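Kitchen and Workshop Tips: Working Next to a Small Robot Arm

Last updated February 2019

Many readers wrote to us after the page about sharpening knives and asked for something very different: how to live with a robot arm on the workbench or on the kitchen counter. In Flordale we have had one for two winters now, in the shared workshop, and my sister-in-law Anel Chauke has a smaller one at home, where it sorts cans and boxes for her pantry. I am not an engineer. I repair furniture and I cook. The rules below are the ones we wrote on the wall, with some corrections made by people who know more than me.

Before you switch on

Read the manual of your own arm first. It tells the reach, the load and the stopping time, and these three are different for every model. If your manual and this page do not agree, follow the manual.

Draw the reach on the table. We use painter's tape. Put the arm (switched off) in its longest position, make a mark under the tip, and do the same on every side. Then make the line 300 mm further out. Inside the line there are no hands while the arm has power, and no coffee.

The red stop button must be outside the line and on the side where you stand. Try it every morning before the first job. Let the arm move slowly with nothing in the gripper, press, and see that it stops. Write your initials on the sheet. In our workshop Bheki Du Plessis found in this way a button with a broken wire, and the arm stayed off until the new part came from Vernwood.

Check the bolts of the base with the correct key once a week. A kitchen counter is often weaker than it looks, so never clamp the arm to a loose board or to the front edge where the cupboard door opens.

Tie back long hair, take off bracelets and scarves, and roll up wide sleeves. The same rule as for the drill press.

Try it on the screen first

This is the tip which saved us the most broken cups. If your software has a simulator, build your table in it and run the whole job there before the real arm moves. You do not need a beautiful model. A flat surface, the arm, and the things you want to pick up are enough for the beginning.

Choose test objects with different shapes. Something round and open, something narrow that stands up, something flat, something very small. An arm that can take a box very well may still push a small piece across the table, and it is better to learn this on the screen. Turn one of the objects at an angle also, for in a real kitchen things do not stand straight.

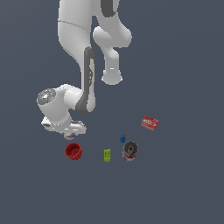
Practice table in the simulator: gripper over the surface, with a red cup, a green block, a can, a small blue piece and a tilted red box.

When the layout is ready, look at it from above and ask yourself where the fingers will go down and where they will come up again. Leave a free space between objects that is wider than the open gripper. On a crowded table the fingers can touch the neighbor while they reach for the thing you wanted. If two things must stay close together, pick the outer one first.

Save the layout with a name that another person can understand. We had for months a file called "new2" and everyone was afraid to delete it.

After the simulator, do the same job with the real arm at slow speed. Syafiqah Ong, who teaches the Saturday course, allows 40 percent of normal speed as the highest setting until the job went well ten times one after the other. I find this a good rule and I keep it at home too. Remember that the simulator does not know your table. It does not know that the floor is not level or that the lid is greasy.

While it works

One person is in charge. This person starts the job, stays beside the stop button and does not answer the phone. If they must leave, the arm is stopped first.

Never reach in to help. When an object falls or stands wrong, press stop, wait until the arm is still, and only then correct it. Vusumuzi Mokgethi, who built our bench, puts a long wooden spoon next to the button for moving small things, but he uses it also only when the arm is stopped.

Start with things that do not break and do not cut. No glass, no knives, no hot pans, no open liquids. Full cans are heavier than they seem, so compare the weight with the load in the manual, and count the weight of the gripper too if your manual says so.

Children and pets are out of the room. A tape line means nothing to a cat.

If food is on the table, it should be in closed packages. Most small grippers are not made for touching food, and the grease from the joints is not something you want on bread. For open food you need an arm that the maker has approved for this use, and you should ask for this in writing.

Cleaning and storing

Switch off and pull the plug before you clean. Wipe the covers with a soft cloth that is only a little damp, and do not spray anything at the joints. Finger tips collect flour and sawdust and then they slip. We clean them after every session with a dry brush – an old toothbrush is good.

Park the arm in the folded position from the manual. If it can sink when the power goes away, hold it or support it before you switch off.

Keep a notebook. Date, hours, what was strange. Our arm had 2,320 hours in the book when one joint began to make a clicking noise, and the repair shop was very happy that we could say on which day it started.

Questions we received

Ntombi Pillay asked if gloves are a good idea. Near a moving arm, no. A glove can be caught and pull the hand with it. For changing the fingers, with the plug out, thin gloves are fine.

A reader with a Bosska bench asked whether the folding model is strong enough. I have not tried it. Fix the arm, push on it with your hand in all directions with the power off, and if the bench moves, choose another place.

Another reader wants to run the arm at night, when the house is quiet. Please do not do it. The rule about one person beside the button is valid also at night.

In March we will write about labels and jars for the pantry. Send your questions before then, and write please which model of arm you have.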